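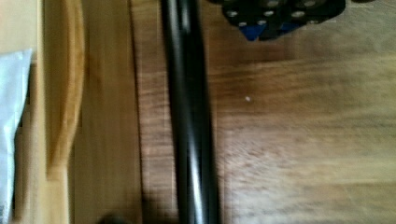 Can a robot tidy your kitchen yet?

My least favourite job is clearing the bench after breakfast. Every Tuesday it's my turn, and every Tuesday I wish a robot would do it for me. So I went to find out when I can have one!

First I rang Abrehet Tufa, who builds kitchen robots at a workshop called Gasov. I asked her what the hardest chore was. I thought she'd say washing up, or maybe cooking a roast. She said, "Putting things away."

I laughed, but think about it. You've picked up thousands of things in your life. You know a banana squashes and a mug doesn't, and you grab the mug by its handle without thinking. A robot has to learn every bit of that. Then somebody moves the mug and turns it around, and it's a brand new puzzle!
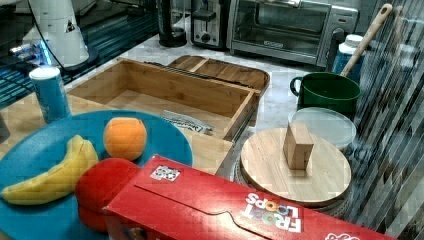
A busy kitchen bench, with fruit on a plate and a cereal box on its side.

A crowded bench is extra tricky. Things hide behind other things, so a robot might only see half an apple and have to guess where the rest is. See-through plastic is a pain too – cameras can look straight through it and miss it.

So how do robots learn? Mostly by practising, a lot. One of Abrehet's robots, named Moges, had 3000 goes at putting a lid on a box. At the start it took 12 minutes to do it once (I would have wandered off for a snack). Now it takes about 2 minutes, and you or I could do it in a few seconds.

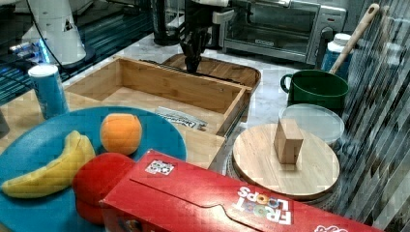 Will robots ever do all my chores?
Maybe one day, but probably not while you're still at school. Robots can already vacuum a floor quite well, and some can pick up and move simple things. Doing every job in a messy house, with pets and little brothers running about, is still much too hard for them.

Factories are a bit easier, because the same part can turn up in the same spot all day long. Your kitchen is different every morning. Somebody leaves the milk out, somebody else stacks the bowls in a funny way, and the robot has to work it all out again.

Try it yourself! Put on a pair of thick oven mitts, close one eye and pack away your lunch box. My best score was 9 things before I dropped a mandarin.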